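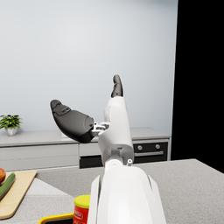 A white robot hand, fingers spread wide. Rendering.

Clearing Out the Apps: Tips for the Household Phone and Tablet

By Idun Moen

I love a good clear-out, and this one you can do sitting down with a cup of coffee! Last weekend I went through our family tablet and counted 58 apps. We use maybe a dozen. The rest were games the kids had outgrown, two flashlight apps (why two?) and a thing for identifying birds that wanted a login before it would show me a single bird.

So I made an afternoon of it, and it was so satisfying that I did both phones as well. These are the tips that worked for us, plus a few that readers sent in after the spring column on passwords.

Start with the subscriptions

Before you delete anything, open the account page in your app store and look at the list of subscriptions. Taking an app off the screen doesn't necessarily stop the payments, and I found a meditation trial that had quietly turned into a paid plan. Cancel first, then delete.

Write the renewal dates on the kitchen calendar. Old-fashioned, I know, but I see that calendar every morning and I never see the emails. If you sign up for a new trial, cancel it the same day if the store allows it. Many trials keep running to the end anyway (check the wording on the screen).

Sort by last used

Most phones and tablets can show your apps by size or by when they were last opened. Sort by last opened and go up from the bottom. Anything I hadn't touched in six months went, except for the boarding pass app and the one that runs the thermostat. Do peek inside before you delete a notes or drawing app! My daughter had a whole comic in hers, and we got it saved with minutes to spare.

Give every app a home

Four folders are plenty: money, school, kitchen, fun. I tried eleven folders once and spent more time hunting than before. Put the camera and the timer on the bottom row, where your thumb already is.

Mansa Tetteh wrote in with a lovely idea: she keeps one folder called Maybe, and every new app goes in there for a month. If she's opened it often enough to be annoyed by the folder, it gets promoted to the front screen. I've started doing it and it's brilliant.

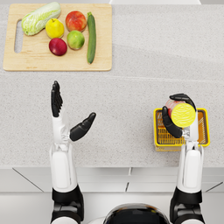
BIRKETDALE, June. Our reader evening on phones and tablets packed the back room at Bakke, and what a fun bunch you are! Eskil Hellström brought a tablet so full it couldn't take its own update, and we freed up enough space before the coffee was poured. Most of it was downloaded video. Streaming apps hold on to shows you finished long ago, so look in the downloads section of each one.

Three more tips from the evening:

Turn off automatic updates over mobile data, and leave them on over Wi-Fi. Plug the tablet in overnight and it can get on with things while you sleep.

Read the newest reviews of an app, and skip the star rating at the top. An app can have thousands of cheerful old reviews and a page of grumpy ones from last week. Gudrun Strömberg reads only the two-star ones. She says people who leave two stars have usually thought it over.

Check who made it. Search for a popular app by name and you may get a handful of look-alikes with nearly the same icon. Go to the maker's own website and follow the link to the store from there.
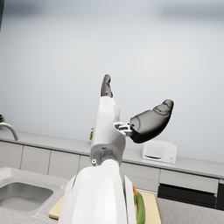 Set up a buying rule for the kids

Switch on the password or fingerprint for every purchase, including the free ones. Then decide together what the rule is. Ours is one new app a week, asked for on Monday, and the kids have to say which one is going to make room for it. The debates are wonderful.

Gift cards work well too. Load a set amount, remove the bank card from the child's account, and when it's gone it's gone.

Go through the permissions

Open the privacy settings and look at who has the location, the microphone and the contacts. A recipe app has no business with your contacts! I said no to nearly everything and only one app complained. It took me about 30 minutes for the tablet and less for each phone.

Coming up next: backing up family photos without losing the captions. Send your questions to the usual address.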